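3.2 Building the two-arm station in the shared workshop 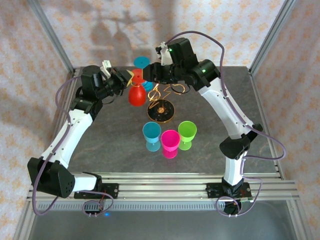

Figure 4. The Pullix station with plastic goblets and small objects on the table.

The station was built by two of the authors in the Horkow workshop, where the members share the tools and pay for their own parts. Our first plan was to fix each arm to a separate bench, but the distance between the benches changed every time a person leaned on them, and the calibration was lost. We therefore bolted both base plates to one aluminum rail at the front edge of the table. Cable routing took more time than we expected. In the present version the purple cables run in wide loops along the outside of the arms (Figure 4), so the space between the two grippers stays free for the objects. Minhas tested shorter cables in October, and they pulled on the wrist when the arm was fully stretched. With the long loops we recorded 977 trials, and a connector had to be replaced in five of them. The cost of the rail and the plates is given in Section 5.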